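The great cloth drawer sort-out

Tuesday, January 10, 2023

I've finally tackled the cloth drawer. It has been bothering me since May, when it stopped shutting properly and I started leaning on it with my hip (very elegant). Everything went in there — dusters, tea towels, half an old pillowcase, and a tablecloth from Endale that I had completely forgotten I owned!

My plan was to fold the lot to the same size so they could stand up in a row. Tea towels behave beautifully. The thicker cloths are a different matter, and the brown ones are the worst of the bunch. You get one half over, press it down, go to smooth the other bit and up pops the middle again. I fold mine into a rough rectangle now and leave it at that, life is short.

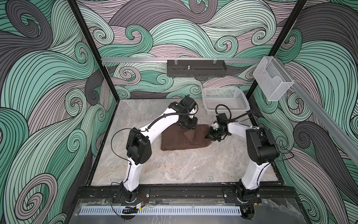

Where it all goes

A white plastic basket with slotted sides does very nicely for cloths, and you can see at a glance what you've got left. I had two going spare, so one is for cleaning and the other is for anything that touches food. The old Gronder tin has gone to the shed with the really grim rags in it.

I ended up with 16 cloths worth keeping, which still seems a lot for one small kitchen. The drawer shuts now, with room for the string and the candles. Next up is the cupboard under the sink, and I'm not looking forward to that one at all.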